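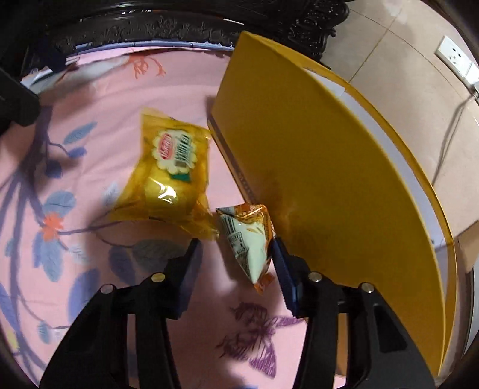
Most of the trouble people have with washing sheets at home comes from two things: too much in the drum and too much detergent. A queen set is a full load in most home machines. If you add towels, the sheets wrap around them, the middle of the bundle stays soapy, and the towels come out smelling no better than they went in.

**Before the wash**

Shake every sheet out of a window or over the tub. Crumbs, hair and bits of wrapper go down the drain hose or into the filter otherwise. Look inside the corners of the fitted sheet too, where socks collect.

Button duvet covers and zip pillowcases. An open duvet cover will swallow the rest of the load.

Treat stains dry. For blood, use cold water and a little dish soap and leave it for 10 minutes. For body oil on pillowcases, rub liquid detergent into the mark with a finger and let it sit while you strip the rest of the bed. Chocolate should be scraped off with the back of a knife first, then treated the same way as oil. Grease from chips or pastry responds to dish soap but may need two goes. Check the stain before the sheet goes into the dryer. Heat sets it.

**The wash itself**

- Warm is enough for cotton most weeks. Use hot if someone has been sick.
- Colored and printed sheets go in cold for the first few washes, on their own. Pinks and reds bleed the most.
- 2 tablespoons of liquid detergent for a full load. The line on the cap is usually higher than you need.
- Skip fabric softener on cotton and never use it on microfiber. It leaves a coating that holds odor.
- If sheets feel stiff, run an extra rinse with half a cup of white vinegar in the softener slot. Do not combine vinegar with bleach.

We have hard water here in Lancombe and the vinegar rinse made more difference than any detergent I have bought. If your water is soft you may not need it.

**Drying**

Take the load out halfway through and untangle it. A fitted sheet will roll itself into a ball with a wet center every time. Two wool dryer balls help a little. Tennis balls work too but are loud.

On a line, fold the sheet over by a foot or so and peg it along the fold, with the opening facing the wind. Dark prints should hang inside out. In February I dry ours indoors over two doors with a fan on low, and they are ready by bedtime if they were spun well.

Set the spin to the highest setting the care label allows. It costs very little and cuts the drying time a lot.

**Putting away**

Sheets need to be fully dry before they are folded. Hold a seam against your cheek, and if it feels cool, give it another hour.

Store each set inside one of its own pillowcases. Keep the stack low enough that air can get around it, and put the clean set at the bottom so the same one doesn't get used every week. A 22-inch shelf takes our sets side by side.

**How often**

Once a week in summer, every 10 days in winter. Pillowcases twice a week if you have trouble with your skin. Mattress pads can go a couple of months. Pillows themselves can usually be machine washed in pairs, but read the tag, and allow most of a day for drying.

Last updated 2020-05-12. Notes on cleaning the washer drum and door seal are on the next page.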